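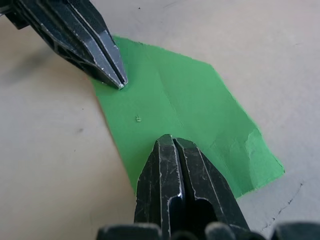

Gemma Ferraro wanted to know if the green sheets have to be squared up before the first fold, because hers come out of the Bovley pack all shapes and she'd been trimming every one. No need to trim. Fold first, trim after, you lose less paper that way. The old leaflet had it backwards and we've taken that page out.

Section 2. Laying out and folding on the big table

Read 2.1 before you unpack anything. The rest you can do as you go.

2.1 The table

1. Clear both parts, the cream board nearest you and the beige part behind it. Mugs, scissors, glue, all of it off.

2. Wipe with a damp cloth, then dry. Leave it ten minutes. Paper picks up damp you can't feel.

3. Push the cream board up to the beige part until the join is tight. Run a fingernail along it. If the nail drops in, push again.

4. Work on the cream board only. Fold across the join and the crease comes out with a step in it.

Note: old scuffs and little coloured specks on the top are fine. Don't go at them with scouring pads, you'll raise the surface and every sheet after that will drag.

Caution: no cutting straight on the board. Use the mat.

2.2 The sheets

5. Take out one sheet. Put the lid back on the pack. Full pack is 98 sheets, the shop carton is 2000 and wants two people to lift it.

6. Lay the sheet flat, one point towards you if it has points. Offcuts with odd sides are OK for practice and for anything that ends up as a strip.

7. Smooth from the middle outwards with the side of your hand. Not the fingertips, they leave marks on the darker colours.

8. Find the longest straight side. If there isn't one, pick the longest side and pretend. The first fold makes you a straight edge anyway.

Note: green and navy show handling more than the rest. Fargate sheets are a bit thicker than Bovley, so allow for that when you get to the third fold. Bouvier ones we've only tried once, seemed fine.

2.3 Folding down to a strip

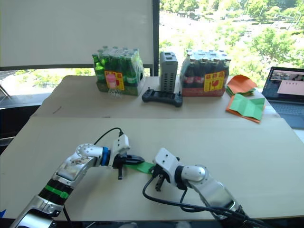 Perrine Guillot
Workshop notes and set-up guides, Didex Paper Room

9. Hold one end of the sheet down. Keep it held. Most wonky strips come from letting go to have a look.

10. Bring the far side over to meet the near side. Line up the end you're holding first, then the other. Middle looks after itself.

11. Press lightly along the whole length. Lightly! You want to be able to open it if it's off.

12. Check both ends. Overhang at one end only means the sheet has slid round, so open it and go back to 9. Overhang all along is OK, trim it later.

13. Press hard now. Bone folder, ruler edge, back of a spoon, whatever you've got. One pass from the held end to the loose end. Going back and forth makes it shiny.

14. Fold again the same way if you need it narrower. Finished strip for the lanterns is 70 mm wide. Baskets can be whatever suits, so long as they all mach.

15. Strip can lie at a slant while you work on it, it doesn't have to be parallel to the table edge. Turn the strip to suit your hands and leave the board where it is.

Caution: don't pull on both ends to get a fold flat. Stretches the crease and you get a curl that won't come out.

2.4 If it goes wrong

Fold keeps springing up. Press again, then put it under a book for roughly an hour. Still up? Too many layers, open one fold and leave it at that.

Sheet slides about. Board's dusty, or you've used polish on it. Wipe again, plain water.

White line along the crease. Pressed too hard on a cold sheet. Bring the pack indoors the night before, the shed is no good after August.

Torn at the end of a fold. Trim back past the tear and use it as a short one. Odette Poulain keeps a tin for short strips, put them in there and not in the recycling.

Sheets stuck together. Fan the corner with a thumb, don't blow on them. If they still won't part treat the pair as one thick sheet and use it for a base.

2.5 Packing up

16. Finished strips in the tray, creases all facing teh same way.

17. Unfolded sheets back in the pack, flat. Don't roll them.

18. Wipe the cream board, leave it pushed up to the beige part for whoever's next.

Lantern assembly is section 3. Get your strips done first.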